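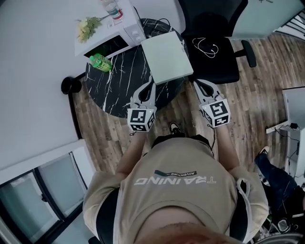
**Parvathi Unnithan**
Product Editor, Laundry and Drying, Sirkholm

# Tuominen Fanenar heated clothes airer

**£309, delivered**
Updated Thursday, October 14, 2021

The Fanenar is a floor-standing heated airer with a zip-up cover and a small fan in the base. It dries a mixed load of everyday clothes overnight in an unheated room, and it folds flat enough to go behind a door or down the side of a wardrobe. It replaces the older Tuominen airer, which had heated rails but no fan.

It is meant for homes without a tumble dryer, or where the dryer is kept for towels and bedding. T-shirts, school clothes, thin knitwear and sports kit are what it does best. Heavy denim will dry, but it needs turning once and is better hung on the upper rails.

## Specification

| | |
|---|---|
| Type | Upright heated airer with fan and cover |
| Load | 5 kg, weighed dry |
| Heated rails | Coated aluminium |
| Frame | Powder-coated steel |
| Heat settings | 2 |
| Timer | Dial, with auto shut-off |
| Cover | Polyester, zip front, removable |
| Element life | 4,000 hours (maker's rating) |
| Guarantee | 2 years, parts and labour |
| Plug | UK, moulded |

## How it works

Warm air leaves the base unit, rises between the clothes and goes out through the mesh panel at the top of the cover. The rails heat at the same time, so anything folded over them dries along the fold as well as at the hem. On the older model the fold was usually the last part to dry and often needed another hour by itself.

The low setting runs the fan with the rails barely warm. Use it for wool, elastane and anything with a printed front. The high setting is for cotton, linen and towels. Either setting can be used with the cover off, though drying takes a good deal longer that way.

Moisture has to go somewhere. Leave a window on the latch or run an extractor if the room has one. In a small closed bedroom you will see condensation on the glass by morning.

## Loading

Spin the wash at the fastest speed the care label allows before you load the airer. This makes more difference to drying time than the heat setting does.

- Hang shirts and T-shirts on hangers from the top rail, with a gap between each.
- Turn printed shirts inside out. Large lettering on the chest holds water behind it and can stick to itself if it is folded while warm.
- Put waistbands at the top and leave drawcords hanging free. A cord that is bunched up inside the waistband will still be damp when the rest is dry.
- Lay socks and underwear over the lower rails in a single layer.
- Keep everything clear of the air outlet in the base.

Do not dry shoes inside the cover. There is a shoe rack that clips to the outside of the frame, sold separately, and it should only be used on the low setting.

## Running costs

The high setting uses much less electricity per hour than a vented tumble dryer, but it runs for longer. What you save depends on your tariff and on how full you load it. A half-empty airer costs nearly as much to run as a full one, so it pays to wait for a proper load.

The timer switches off both the rails and the fan. It does not remember its last position, so it needs setting each time.

## Noise

The fan can be heard in a quiet room. It is a steady low hum with no clicking from the thermostat. We would put it in a spare room or on a landing before we would put it in a bedroom, but some customers do sleep with it running.

## Putting it together

No tools are needed. Unfold the frame until both side catches lock, drop the base unit between the feet and connect the short lead on the left-hand upright. The cover goes on last, from the top down. The first time, it helps to have someone hold the frame steady while you pull the cover over the corners. After that it is easy enough for one person.

Check that both catches have locked before you hang anything. If one is left open the frame will stand up empty and lean once it is loaded.

## Care

Wipe the rails with a damp cloth when the airer is unplugged and cool. The lint filter slides out from the back of the base and should be brushed clean every few loads. It can be rinsed, but must be fully dry before it goes back. The cover can be machine washed on a cool cycle without fabric softener. Do not iron it.

## Fanenar or Nurkholm?

The Nurkholm is the smaller airer in the same range. It has the same base unit and timer, fewer rails and a shorter cover. Full-length dresses and long trousers touch the bottom on the Nurkholm and need folding. If you live alone or mainly dry work shirts, it will do the job and takes up less floor. For a family wash we would choose the Fanenar.

Covers are not interchangeable between the two. Filters are.

## Stock and delivery

The first batch arrived in August and sold out. The airer is back in stock in both white and graphite. It is sent by courier in a single box, and the driver will bring it to your front door but not up stairs.

If you want to return it, keep the box and the two cardboard end pieces. We can collect from mainland addresses. Covers that have been washed cannot be returned unless they are faulty.

## Spare parts

The following are kept in stock and can be ordered from the parts page:

- Lint filter
- Replacement cover
- Side catch, left or right
- Rubber feet, set
- Base unit, complete

The heating elements in the rails are not sold separately. If one fails within the guarantee period, contact us with your order number and we will arrange the repair with Tuominen.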